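Visit report: Cetik demonstration and data collection site, Cudambridge

Submitted to the Automation Working Group, Skistthorpe Technical Institute

Participants: Tiziana Leone, Nkrumah Korletey, Sandro Fontana

The visit took place in December at the invitation of Cetik, which has run a collection program for household manipulation tasks at its Cudambridge site for the past two years. The delegation arrived at 9:15 a.m. and was received by Muchen Lu, head of collection. The purpose was to see how task demonstrations are recorded, to compare remote control with hand-held methods, and to advise whether the Institute should buy equipment for its own teaching laboratory in the coming budget year.

## Remote control hall

The morning began in the main hall, a former printing works with 1257 square meters of floor space. Cetik keeps its teleoperation stations along the north side. Each station pairs two small leader arms, moved by the operator, with two larger follower arms that repeat the motion at the worktable. The operator sits close enough to see the table directly and also has a screen with the wrist views.

Ms. Leone and Mr. Korletey were each given a turn at a station. The exercise was to pick up a dishcloth, fold it once and place it in a tray. Mr. Korletey completed it on his third attempt. Ms. Leone did not complete it in the time available, and reported that the difficulty lay in judging how hard the follower was gripping. The leader arms at this site give no force feedback. Ms. Lu said that a new operator normally spends four days at the station before any recordings are kept.

The follower arms are bolted to the tables and cannot easily be moved. All remote control work at Cudambridge is therefore done on objects brought to the hall. The delegation saw shelves of crockery, bedding and boxed food kept for this use. Several of the towels had been folded so many times that they had gone limp, and the staff member at the station remarked that a policy trained on them had trouble with new ones.

Noise in the hall was moderate. Conversation was possible at all stations except the two nearest the compressor.

## Hand-held collection

The second part of the morning was given to the hand-held method. The operator carries a gripper and performs the task directly, and the recording is later converted into arm motion. No robot is needed during recording, which allows the work to be done in ordinary homes. Cetik reported that its hand-held teams have now worked in 127 homes in and near Cudambridge.

The grippers are assembled on site with fingers supplied by Piras, a small molding firm. Mirko Piras attended this part of the program and answered questions on wear. A pair of fingers is replaced after 2000 recorded episodes, or sooner if the tips no longer meet evenly. Mr. Fontana asked whether worn fingers affect the recordings. Mr. Piras replied that they do with thin cloth and paper, and very little with rigid objects. He left two used pairs with the delegation for inspection.

Each operator follows a written task sheet. The sheet for bedroom work covers folding, stacking, hanging up garments and moving laundry from the bed to a shelf. It sets the following rules for every session:

- Calibrate at the door of the room and again after any break.
- Begin each episode with the fingers open.
- Keep the free hand away from the cloth unless the sheet calls for two hands.
- Mark a dropped item as a drop and finish the episode.
- Leave pictures, furniture and personal objects where the household keeps them.

The last rule was discussed at some length. In the first months, teams cleared rooms before recording, and the resulting material looked much the same from one home to the next. Teams now work around whatever is there. Ms. Lu considers this the most useful change made during the program, although it has lengthened sessions and led to some disagreement with operators, who are paid by the session.
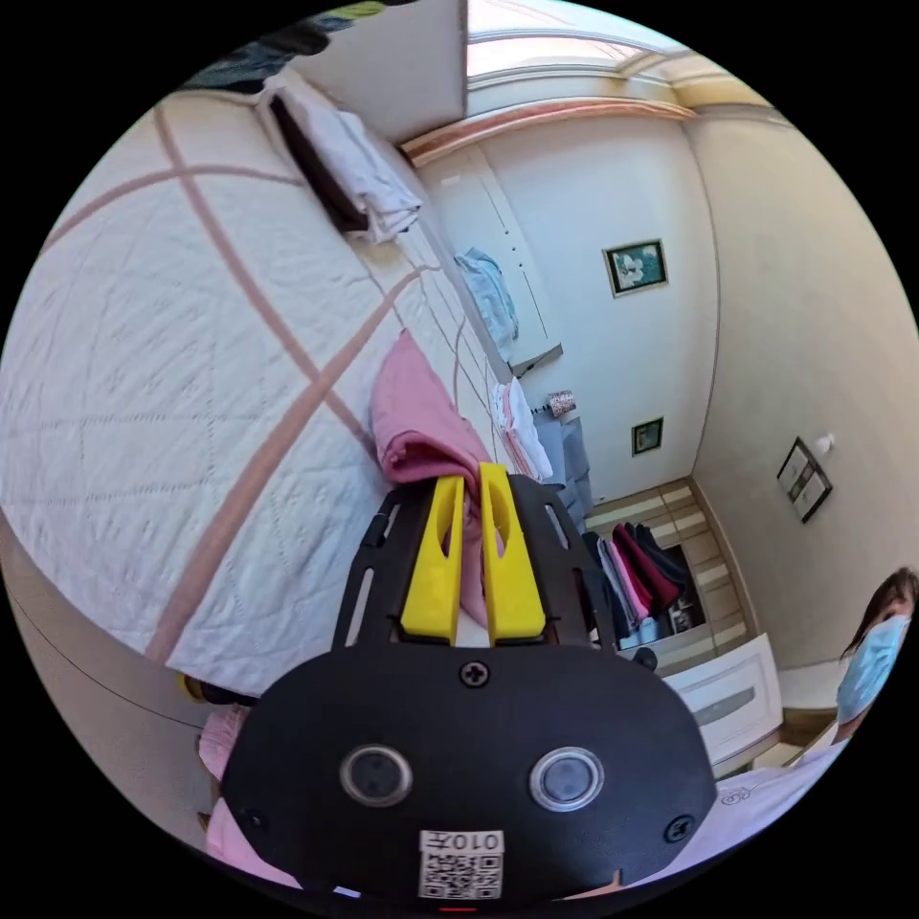 Cloth remains the hardest category. A towel taken by the corner hangs differently each time, and the operator must decide where to pinch before the shape is fully visible. Ms. Lu told us that experienced operators slow down at the moment of closing and pause briefly before lifting. They are asked to keep this habit, as it makes the start of the grasp easier to find during review.

Review is done by a separate team on the upper floor. Of the episodes submitted in the week before our visit, 80 percent were accepted. The usual grounds for rejection were lost tracking, a hand crossing the view, and tasks that did not match the sheet. Rejected episodes are kept for three months. The delegation was shown the review screens but was asked not to copy any household material, and complied.

## Points for the Institute

Mr. Korletey favors the remote control stations for teaching. Students see the arm's limits at once, and a failed motion can be discussed at the table. Ms. Leone prefers the hand-held grippers on grounds of cost and space, and notes that our laboratory could not hold more than two stations without giving up the east benches. Mr. Fontana supports a mixed purchase of one station and four grippers.

Consent was raised over lunch. Cetik uses a two-page household agreement and allows residents to withdraw a session within 30 days. Our legal office should read this text before any student work takes place outside the building. Ms. Lu has promised a copy.

The delegation recommends that:

1. a quotation be requested from Cetik for one remote control station, including installation and operator training;
2. four hand-held grippers be borrowed for one term before any purchase;
3. Mr. Piras be asked to quote separately for spare fingers;
4. a decision on off-site recording be held until the consent text has been reviewed.

The delegation left Cudambridge at 3:40 p.m. Travel claims have been filed separately. The used fingers are in the laboratory office and may be examined on request to Mr. Fontana.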